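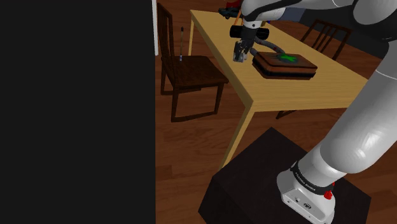

Gutters should be cleaned twice a year, and the price should be on the company's website. I live in Ruddock, on a street with big oaks, and last July I called 2 firms for a quote. Neither would give me a number until a salesman had walked the yard. One wanted to sell me gutter guards for over $2000. I had asked for leaves out of a gutter.

My neighbor Dolores Okafor pays a flat $60 a visit. The man scoops by hand, bags the mess and flushes the downspouts with a hose. He's done in an hour.

I understand that a steep roof costs more. Fine, list that too. Lawn crews manage to post their mowing rates by lot size, and lots vary as much as roofs do. Until the gutter people do the same, I'll keep hiring the man with the ladder.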